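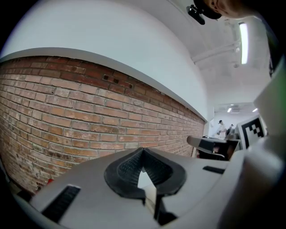
One student wrote after the previous session that the eight-hour rule had never worked for them, that they woke tired after nine hours and felt well after seven, and asked whether the figure should be dropped from the notes altogether. The figure stays, with the qualifications set out in this handout.

Unit 4: Sleep, habit and daytime alertness

4.1 Terms
Sleep need: the amount of sleep after which a person is alert through the day without effort. It differs between adults and changes with age.
Sleep debt: the shortfall between need and actual sleep, added up over several nights.
Sleep inertia: the dull, slow state straight after waking. It usually clears within the hour and should not be taken as a sign of a bad night.

4.2 Length and timing
Most adults need between seven and nine hours. A person at either end of that range is not unusual. Long sleep with continued tiredness points to broken sleep, irregular hours, low mood, medicines or illness, and the number of hours alone will not tell these apart. Loud snoring with pauses in breathing should be raised with a GP.

Timing matters as well as length. Someone who rises at seven on working days and at eleven on days off shifts the body clock later, and then finds it hard to fall asleep on the night before work. A fixed rising time is the more useful of the two anchors. Bedtime tends to follow it after a week or two.

4.3 Caffeine
Half of a dose is still in the body after five hours or so in a typical adult, longer in pregnancy. Worked case: a person takes 120 mg at 16:00. With a half-life of five hours, 60 mg remains at 21:00 and 30 mg at 02:00. Repeat the working for 260 mg and note the amount left at 21:00.

4.4 The sleep diary
Each student keeps a diary for 14 nights on the Nenden sheet. Record, on rising:
- time of lights out
- estimated time taken to fall asleep
- number of wakings remembered
- final waking time and rising time
- caffeine and alcohol on the previous day, with times

Do not look at the clock during the night to improve the figures. Estimates are acceptable. Those using the Cirnora app may export from it, but the columns must be put in the order given above.

Sleep efficiency = time asleep divided by time in bed, times 100. Work it out for each night and then for the whole period. The May group left naps out of the totals; enter them on a separate line.

4.5 Reading
Course reader, pages 36 to 41. Section 3 may be skipped.

Kedia Adult Learning, Health and Wellbeing courses | Contact the course office | © Kedia 2020 | Back to top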